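Catterall 双手饮品工作站维护图集
Humivska 服务机器人应用中心　设备维护组

本页收录 Catterall 展示厅饮品工作站的安装、日常保养与检修资料，供值班工程人员、轮岗学员及合作单位查阅。工作站由一台配备左右灵巧手的服务机器人和一组台面出液装置构成，控制软件为 Feren，手部备件及专用工具由 Brameck 供应。工作站自四月起按固定时段运行，保养作业安排在开放时段之前进行。

图文内容由 Solomiia Didenko 整理，Catherine Crichton 审核。页面所述参数仅适用于本工作站，其他站点应以各自的验收记录为准。

一、工作站的安装位置

机器人底座固定于台面外侧的地面，定位销与地脚螺栓均须在水平校正之后锁紧。底座前沿至台面边缘的距离设定为 70 毫米，测量时以台面直线段为基准，不得在弧形边缘处取值。台面拼缝不作为定位参照；拼缝处的密封胶如有修补，应在修补完成后重新进行一次视觉标定。

底座移位、台面更换或出液装置拆装之后，原有标定数据一律作废。旧数据文件可以留存备查，但须从 Feren 的运行目录中移出，并在文件名中注明停用月份。

二、开机前检查

值班人员于上午 9 时前完成开机检查。检查从台面开始，依次为接液盘、排液格栅、出液座、出液手柄，最后为机器人手部。台面应无积液及异物，接液盘应平稳落位，格栅不得翘起。格栅翘起时，杯底与其边缘接触可能触发力矩保护，动作随即中止，复位后仍会在同一位置重复报警。

手部检查在断使能状态下进行。检查人员以手指轻推各指节，确认活动顺畅、无卡滞，关节螺钉无松动。螺钉如有松动，应使用 Brameck 随机工具复紧，禁止以普通六角扳手代替。腕部模块的指示灯状态须在上电后记录，与控制界面显示不一致时停止后续作业，并通知当班工程师。

三、出液装置的保养

每日收班后，接液盘与格栅取下，用温水和中性清洁剂清洗，擦干后装回。镀铬件表面使用无绒软布擦拭，不得使用研磨膏或含氯制剂。镀铬件反光较强，残留水渍会改变高光位置，视觉系统对出液座轮廓的识别随之出现偏移。过去的检修记录中，有相当一部分“定位不稳”的报修最终以擦拭出液座结案。

出液手柄的回位弹簧每 600 次动作检查一次。检查内容包括回位是否到底、转轴处有无渗漏、手柄根部有无裂纹。Feren 会自动累计动作次数，但人工操作手柄的次数不计入其中，需由值班人员在交接表上补记。

四、杯具的准入

进入工作站的杯具须经杯型登记。登记内容为杯口直径、杯高、锥度、壁面纹理及空杯质量。透明杯具和带竖向棱纹的杯具应单独建立条目，不得套用光面杯的抓取参数。竖棱会减少指面的实际接触面积，手指闭合力需在空杯状态下逐级调整，以杯体不转动、不下滑且杯口无可见变形为准。

杯具出现缺口、裂纹或口沿毛刺时，应立即撤出使用。更换批次的杯具即使外观相同，也须重新称量，称量结果由学员和带教人员分别签字。

五、左手持杯位置的示教

示教在低速模式下进行，操作人员手持使能开关，站位应在右手运动范围之外。左手先移动至台面边缘上方，确认手背及腕部模块与台面、接液盘之间均留有余量，再将空杯送入掌中。手指闭合的顺序为先侧面、后杯底：侧面手指负责稳定杯身，下方手指承托重量。两组手指不得同时施加最大闭合力。

持杯稳定后，左手向出液座方向移动，依次记录待接位、接液位和退出位。接液位以杯口中心对准出液口为准，退出位应使杯体完全离开接液盘上方区域。每个位置重复示教 3 次，取离散最小的一组写入程序。示教过程中如需改变杯体倾角，应先退回待接位，避免在出液座下方直接旋转手腕。 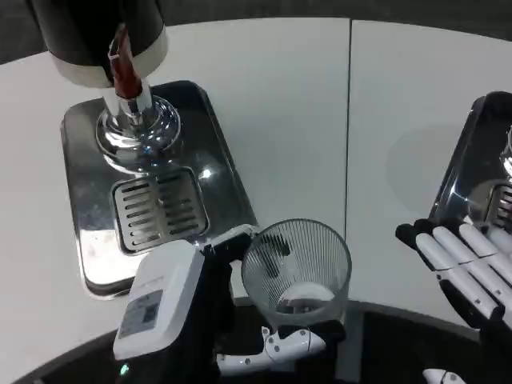
右手的示教安排在左手位置确认之后。右手在等待阶段应保持手指伸展，掌部与相邻接液盘之间不得发生接触；进入操作阶段前，由操作人员核对其路径是否与左手、杯体及出液装置相交。任何一处余量不足，均应调整右手路径，已确认的左手接液位不再改动。Catherine Crichton 在审核意见中要求，左右手程序须分别存档，合并运行版本另行编号，以便在单手更换后追溯。

手柄操作的下压行程由机械限位决定，程序中不得以加大力矩的方式补偿行程误差。出现手柄未到位的提示时，先检查转轴和弹簧，再检查右手指尖磨损情况，最后方可修改程序。

六、手部检修与更换

灵巧手的检修以整手更换为原则。指节外壳、关节螺钉等小件可在现场处理，涉及传动件和传感器的故障一律返厂。更换前应完成以下事项：

1. 将机器人移至维护姿态，断开使能并悬挂禁止操作标识。
2. 扫描腕部模块标签上的二维码，将部件信息写入检修单。
3. 拆下连接件，螺钉按原位摆放于磁性托盘，不得与备件混放。
4. 装入新手后先进行空载开合，再进行空杯抓取，最后恢复带液运行。

拆下的外壳和螺钉应当场清点。台面下方地面颜色较深，照度不足，小件落地后不易发现，作业时应使用手持照明。未找齐拆下的零件之前，工作站不得恢复运行。

七、常见情况与处理

杯体在掌中缓慢转动：检查指面是否有液体残留，用酒精棉片擦拭后重新抓取；仍有转动的，核对杯型条目。

出液偏离杯口中心：清洁出液座并重新执行视觉识别；偏差方向始终一致的，检查底座定位销。

腕部接近接液盘时减速：属余量保护的正常响应。若在原有程序下首次出现，应检查接液盘是否落位。

右手进入时左手轻微下沉：停止运行，检查左臂保持力矩及手部负载设置，不得仅以提高持杯位置的方式处理。

八、资料使用说明

本页图片与文字可用于中心内部培训。合作单位如需引用，请注明“Humivska 服务机器人应用中心设备维护组”，不得裁去或改写所附说明。检修单样表、杯型登记表及示教记录表存放于 Catterall 展示厅资料柜，电子版由 Solomiia Didenko 负责更新。

对参数或操作步骤有异议的，请填写意见表并附上当次运行记录，交由设备维护组核实。修订内容确认之前，现场仍按本页现行规定执行。

返回设备维护图集目录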